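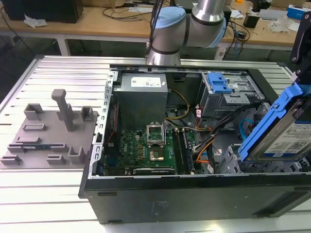

Would it stop if a child put a hand in there, a woman near the door wanted to know, and the guide said yes, it would stop, and moreover no child was allowed past the yellow line. The woman nodded, but she pulled her son back by the hood of his coat.

Home Stories Poems Archive Send us your work

THE OPEN DAY
May
By the author of "Letters from Gisurside"

I had come on the 10 o'clock bus with my father. He did not want to come. For 126 months, he told me once, he had repaired computers at Dehghan, in the small room behind the shop, and he had counted the months because they paid him by the month. Now Dehghan was closed and Drondel had opened its hall at the end of the same road. The paper in our letter box said: Open Day, see how old machines are taken apart, tea and cake.

"I know how they are taken apart," my father said. But he put on his good shoes.

We stood in the second row. On the table an old computer was lying on its side, open, and the arm was leaning over it. I saw a hard drive in its blue plastic holder, held in the air at an angle. My father saw other things. He bent forward and looked for a long time at the place in the middle of the green board, where the little metal frame was standing up and there was no processor.

"Somebody should close that," he said quietly. "You can bend the pins with one breath."

The guide heard him. He was young and he had a badge which said Remon, the name of the system, so that for some minutes I believed it was his own name. He asked my father if he had worked with such machines.

"A little," said my father.

I wanted to say that it was not a little. I wanted to say that when I was a girl our kitchen drawers were full of screws, sorted in jam glasses, and that my mother found them in the bread. But it was his answer, so I left it to him.

The guide explained that the drive was the easy part. The hard part was the cables, because they never lie twice in the same way. The arm could be taught where a screw is, but a cable goes where it wants. They had tried 3 kinds of fingers already and they were building a fourth.

"You must pull from the plug," my father said. "Never from the wire. And first you push a bit, as if you want to put it in deeper. Then it lets go."

"First you push?"

"A bit."

The guide took a pen from his pocket and wrote it on the back of his hand. I have thought often about this. He had a computer in front of him, and surely some paper, but he wrote it on his skin, like a schoolboy.

Behind us people were going to the tea. The woman with the son had left already. My father stayed at the yellow line with his hands behind his back — the way he stands in museums and at funerals — and showed with his chin where the red wire goes, and why one should leave it for the end.

We missed the bus at 3 and also the one at 4. On the road home we passed the window of Dehghan, with the newspaper glued inside it, and he did not look at it. He was moving his thumb and finger in the air, a small push, and then back.

"It has no feeling in the fingers," he said. "This is their problem."

At our gate he asked me if they would be open again tomorrow.

Stories Next story Back to top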